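Trolness Street Residents – notes from the September 20, 2021 meeting

Okay, I said I'd do the minutes this time, so blame me for anything I got wrong. We started late because half of us were at the wrong door of the library (the side one, people, it's always the side one after six!). Svend Brøndum ran the meeting and Fitriani Raju kept time, sort of.

Last meeting's minutes. Approved. Svend wanted it noted that he said "fine" about the new bench color and did not say "great." Noted.

Yard sale. This took up most of the evening. We're going ahead in November, which I still think is chilly for a yard sale, but I got outvoted and I'll bring a thermos. So far 43 households have signed up, way more than I expected – last year I was begging people! Kirui Bakery will park their van at the corner of Lalo Court and sell rolls and coffee, and they asked for an outlet. Fitriani says they can run a cord from her garage as long as it doesn't cross the sidewalk.

We talked for ages about signs. Svend got a price from Brallness Print, 300 dollars for the lot, and there was a bit of a gasp. I said we could paint our own like we used to. Somebody at the back said ours looked terrible like we used to, too, and okay, fair. We voted and it was close, but we're buying printed ones for the two main corners and painting the rest. Painting will be in my driveway, bring old clothes.

Flyers: we agreed to print 2000 and cover both sides of the creek. I think it's a lot of flyers. Fitriani will split up the routes and email everyone a map. If you don't want the hill, tell her early.

Street parking. The city wrote back, finally! They will not paint new lines before spring. Svend read the whole letter out loud, all of it, including the part with the department phone numbers. We're going to answer and ask for at least the faded crosswalk by the school to be redone. I'm writing that one, and Svend will look it over before it goes.

Bulk pickup and recycling. I asked to have this on the agenda, as the hauler's new rules start right after the sale and I'd bet most of us haven't read them.

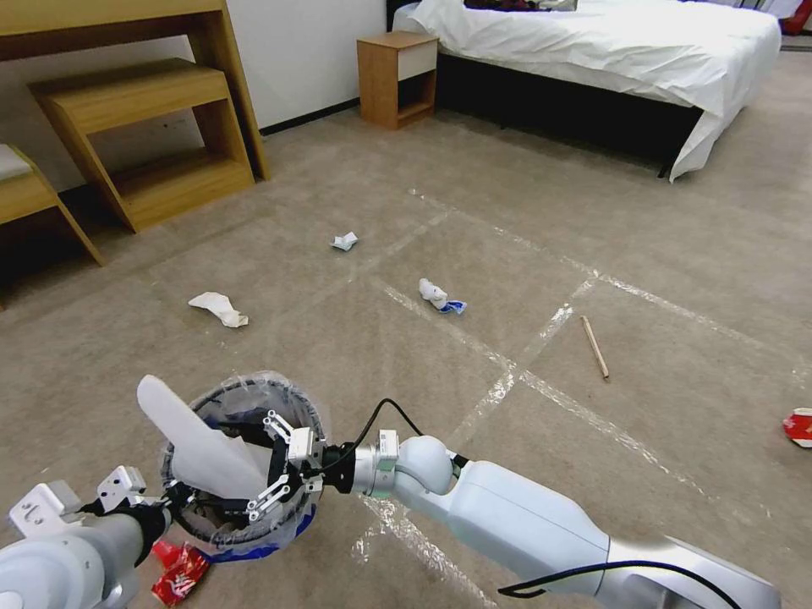 The new rules are mostly about sorting, and what gets people in trouble is the small bins in bedrooms and home offices, where everything goes in together and then the whole bag gets tied up and tossed. A big white sheet of paper or tissue sticking up out of a bin with a clear plastic liner, like that one, can go in with the paper if it's clean paper, but tissue can't, and neither can the liner. Fitriani asked about wrapping paper and I didn't know. I'll call and ask.

For bulk stuff, you get 3 items per household and they have to be at the curb by seven in the morning. Leftovers from the sale count toward that, so please don't drag your unsold couch over to the neighbor's side. (You know who you are. We're still friends.)

Any other business. The lost gray cat is home! The book box on Lalo Court needs a new hinge and Svend has one in his shed. Someone left a green casserole dish at the summer potluck and it's still on my counter – come get it, please, or it goes in the sale.

To do:
Svend – order signs, fix hinge, check my letter
Fitriani – flyer routes, cord for the bakery van
Me – city letter, call the hauler about wrapping paper, find paintbrushes

We wrapped up when the librarian started turning off lights. Next meeting is in the same room, side door.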